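The Perron 214 went on sale in a wet March, and the first man to buy one rode it home from the dealer with his left boot full of oil. He wrote to the factory about it. The factory wrote back to say that the oil was of a very high grade.

You would have to be fairly deep into motorcycles to have heard of the Perron, and deeper still to have wanted one. It was built in a former stove works at Clomitz, in a valley with one good road and two breweries, by people who had until then made small engines for water pumps. The pumps were excellent. Farmers swore by them. It was somebody in the sales office who looked at the pump engine, all 214 cubic centimeters of it, and thought of the open highway.

What that person had in mind was a motorcycle for the customer who didn't like motorcycles. He was assumed to be out there in great numbers. He wore a tie. He wanted to get to the office without kicking anything, adjusting anything or smelling of anything, and he would pay a little extra for a machine that kept its workings to itself. So the Perron got full enclosure from the headlight back, leg shields deep enough to bathe a child in, and a fan-cooled two-stroke single tucked so far under the bodywork that changing the spark plug called for a mirror and a supple wrist.

It also got the Molow drive, and there the trouble began in earnest.

Molow was an outside supplier that made variable belt transmissions for sawmills. In a sawmill the Molow was a marvel. The operator moved a lever, two steel cones slid toward each other, the belt climbed, and the saw went faster. On the Perron the lever was replaced by a set of spring-loaded weights which were supposed to decide such matters for themselves. They had opinions. Pull away gently and the drive assumed you were hauling timber, and stayed low until the engine was shrieking. Give it a handful and it went straight to top, so that the bike left a stop light with all the urgency of a cow getting up.

I rode one last spring, thanks to Tibor Szalai, who owns three and has a fourth in boxes. His workshop sits behind a tire place on the edge of town, and he had the coffee on when I got there at eight. The Perron was already out in the yard with its side panel off. Putting the panel back takes 13 screws of two different lengths, and if you put a long one in a short hole it goes into the fuel tank. Szalai has a jar for the long ones. It has a skull on the lid. 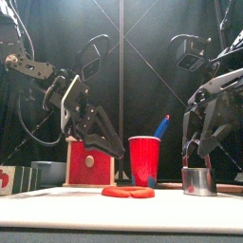
Two arms over a white tabletop, each with a black gripper and its own wrist camera.

Starting it is simple enough. You turn on the fuel, flood the carburetor until your glove is wet, turn the key and press a button marked with a lightning bolt. Then you wait, with the expression of someone at an elevator. Ours caught on the fourth try and filled the yard with blue haze, and a man at the tire place closed his door without looking up. I had the feeling he'd done it before.

On the road, though, I began to like the thing. I hadn't planned to. The seat is enormous and sprung like a hotel sofa, the leg shields do keep the rain off, and the fan makes a soft whirring sound, as if you were being followed by a hair dryer. Once I had learned to open the throttle halfway, count to two and open it the rest, the Molow and I came to terms. At 30 miles an hour it was as pleasant a way to cross the county as I've found. At 40 the handlebars began to shiver, and I didn't look into what happened at 50. The brakes would be better described as a suggestion box.

The buyers with ties never came. They bought small cars, which had roofs. The people who did buy motorcycles took one look at the bodywork and asked where the engine was, and on being told it was none of their business went across the street and bought a Drundar. The Drundar was loud, leaked from every joint, and had its engine out in the open where you could hit it with something. It sold by the trainload. Perron's answer was a two-tone paint scheme and a clock.

Dealers tried hard. One offered a free umbrella with every machine. Another put up to 20 of them in his front window at a single time and left them there through two winters, by which point the sun had turned the maroon ones pink. Those pink ones now bring more money than the others, and there are arguments on the owners' forum over which fading is original.

Production stopped after the third season. The stove works went back to pumps and did very well out of them. The unsold bikes were stripped for their engines, and Szalai says he once met a farmer who was irrigating beets with what was plainly the front half of a 214, clock and all. He made an offer on it. The farmer turned him down, on the grounds that it had never given him a minute's trouble.

Belts are the problem now. The last proper Molow belts went years ago, and the substitutes come off a brand of commercial laundry dryer and need a quarter inch trimmed from one edge. Szalai does the trimming with a kitchen knife and a steel ruler. He gave me a spare to carry in my jacket, and I needed it nine miles out, beside a field of beets.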